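Dornley Repair Room: inside the old office towers

Gallery page. Text by Nuala Coughlan, with notes from Cathal Lenihan
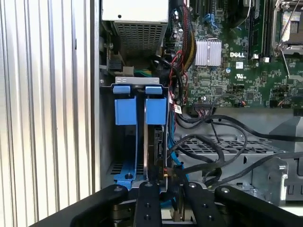 Dell tower with the side open: power supply at the top, drive bay with blue handles below it, green motherboard to the right.

The Dornley repair room opens its benches in April for people who want to learn how a desktop computer goes together. Most of what comes through the door is ex-office stock. The towers are plain, heavy and easy to take apart, so we use them for the first session and keep the laptops for later.

We get asked which parts are which more than anything else, so the notes for this page follow the order we use at the bench. Ignacio Nieto wrote the original handout and Cathal has brought it up to date.

Power supply
The boxy metal unit with the mesh venting. Pull the mains lead out of the back before you open the case and leave it out until the case is shut again. We don't open power supplies at Dornley. If one is faulty it is swapped for a tested one from the shelf and the old one goes in the recycling cage.

Drive bay
The blue plastic tabs are the bit people remember. Dell used blue on the parts you are meant to handle, and on this tower the carrier handles hang from a light grey bracket with notches cut in it. A carrier should come out without force. If it sticks, stop and look for a cable that is still plugged in.

Hard drive
Stands upright in the bay, with the dark circuit board on one side. The small orange-red connector is near its lower end. Hold the connector by its body when you take it off, and never pull on the wire. Drives that arrive with someone's files on them are wiped before anything else is done. Gonzalo Garrido does the wiping and keeps the book, where the last entry is drive 2392.

Cables
A thin bright blue one runs down beside the drive, and there is a green-and-yellow bundle just under the power supply, partly behind a crossbar. Take a photo on your phone before unplugging anything. Cathal also puts a bit of masking tape on each lead and writes on it where it came from. Peel the tape off before the case is closed.

Motherboard
Green, with the DELL name printed on it in white. The blue SATA ports are towards the top, to the left of the heatsink. Wear the wrist strap and hold a board by its edges if you have to lift it out. Beginners won't need to.

Heatsink
The silver block with the fins. Dust comes off with a soft brush and short bursts from the air can. Leave it fixed to the board unless one of us is with you, as the paste underneath has to be cleaned off and replaced each time it is lifted.

Bench sheets
Every tower has a job sheet. Write down what you removed and what you put back, even if it is only a screw. Spare screws are in the Vasero drawers by the window, sorted by thread. Please don't tip odd ones into the nearest drawer. Roxana Husar spent two evenings sorting them out last time.

Bookings are taken at the front desk, and tools are provided. There is room for two people at each bench.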